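Skistside Sanitärmodul
Zweiarmsystem für die Reinigung von Gästebädern, Betriebsanleitung Stand Mai 2024
Hersteller: Zokdale Automation. Artikelnummer 2468

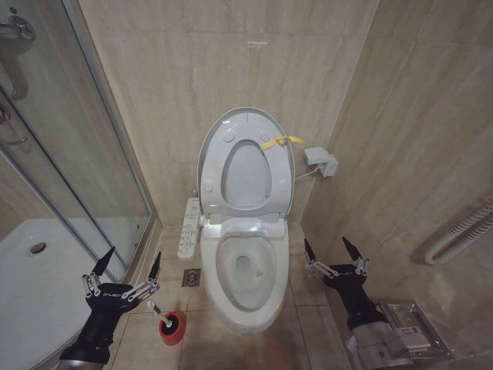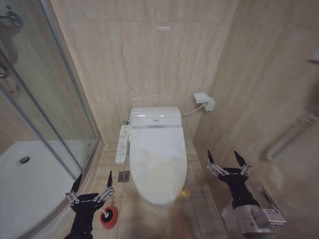
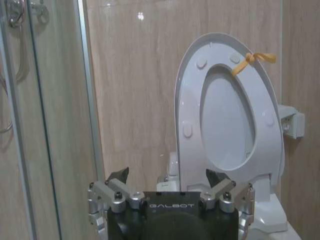 Arbeitsbereich WC mit Greifern, Sitz hochgestellt (erstes und drittes Bild) und Deckel geschlossen (zweites Bild)

Einsatz
Bäder ab 60 cm freier Breite vor dem WC. Bidetsitze mit seitlichem Bedienfeld sind vorab im Raumprofil anzulegen.

Aufgabenteilung
Das Modul übernimmt WC und Bodenfläche. Spiegel, Armaturen, Handtücher und Endkontrolle bleiben beim Reinigungspersonal. Eine Kraft betreut bis zu 14 Zimmer je Schicht und gibt jedes Bad am Tablet frei. Einweisung: zwei Tage.

Störung
Fehler 609: Sitzposition nicht erkannt. Raum betreten, Sitz von Hand stellen, quittieren.

Ansprechpartner Technik: Rezaul Cassim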